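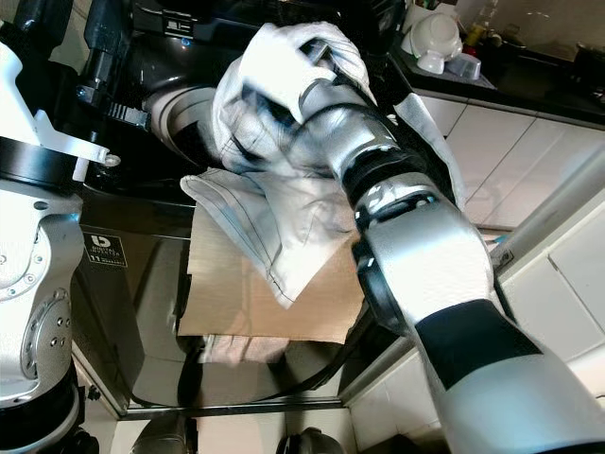

Nemiter two-arm kitchen unit, surface wiping, smudged cloth in the gripper.

Nemiter Two-Arm Kitchen Unit
Rental and purchase
Sold and supported by Fullero

Overview

The Nemiter is a pair of arms on a shared base, made for wiping, sorting and light tidying in kitchens, break rooms and small shops. It works from a set of taught tasks. You show it a task several times with the hand controls, it practices, and after that it can be started from the panel or put on a timer.

We get one question more than any other: can it do the chores yet? It can do some of them, slowly, and a person should be nearby. The list below is what we are willing to put in writing. If your job isn't on it, call before you order.

What it does well enough to leave running with someone in the building

Wiping flat and gently curved surfaces with a cloth
Moving cups, bowls and small containers from a counter to a tray
Picking up towels and cloths and putting them in a bin
Flattened cardboard, moved from one spot to another if the sheet is stiff

What it does with someone watching

Folding hand towels. Bath towels are hit and miss.
Wiping glossy black surfaces. The cameras have trouble with reflections, and streaks get left behind. A second pass usually takes care of it.
Opening cabinet doors that have a handle
Putting caps back on bottles

What it does not do

Scrubbing. The arms can press, but baked-on food needs more force than we allow.
Anything with a knife, a hot pan or an open flame
Bleach, oven cleaner or solvents
Fitted sheets
Stairs. The base stays where you put it.

Speed

A full counter wipe takes the Nemiter 26 minutes on our test kitchen. Orla Mulligan on our service desk does the same counter in 2. Customers who buy the unit for speed send it back. Customers who run it after closing, when the time doesn't matter much, tend to keep it.

Cloths

Use plain cotton or cotton blend, washed at least once. New cloths shed lint and slide in the fingers. Microfiber works but wears faster at the grip points. The unit does not know when a cloth is dirty. It will keep wiping with a gray one until you change it, so set the cloth reminder under Tasks > Supplies. The factory setting is 40 wipes and most kitchens should go lower.

Don't load a cloth folded more than twice. The gripper closes on the thickest part and the rest bunches up.

Software

The standard package is Stususlow, which limits arm speed whenever a person is within reach. It can't be turned off, and we won't turn it off for you. The Varma task pack is extra and adds towel folding and cabinet doors. Task packs are tied to one unit and don't transfer when you sell it.

Setup

Allow half a day. Our installer levels the base, checks the reach of both arms and teaches the first two tasks with you. After that you teach your own. Plan on about 90 minutes for a new wiping task, longer for anything with soft items in it. Clear the work area of things you care about for the first few runs.

Good light helps more than anything else. Under-cabinet lights that shine straight down on a dark surface are the worst case we see. A ceiling light a little behind the base is better.

Care

Wipe the housings with a damp cloth. No spray near the joints. Check the finger pads every week and replace them when the pattern is worn smooth. Pads are sold in sets of four under Parts.

From a customer

"We run ours Sunday night after the bakery closes. It does the front counter and the cups. The mixers we still do by hand. I had hoped for more, but I am not giving it back." Indira Marar

Ordering

Rental is month to month with a refundable deposit. Purchase includes setup, one spare set of finger pads and a year of phone support. Rental payments from the first three months count toward purchase. Units ordered before August ship with the older hand controls, which work the same way but have a shorter cable.

Returns are accepted in the original crate. Keep the crate.

Related items
Finger pads, set of four
Cotton cloths, washed
Varma task pack
Hand control extension cable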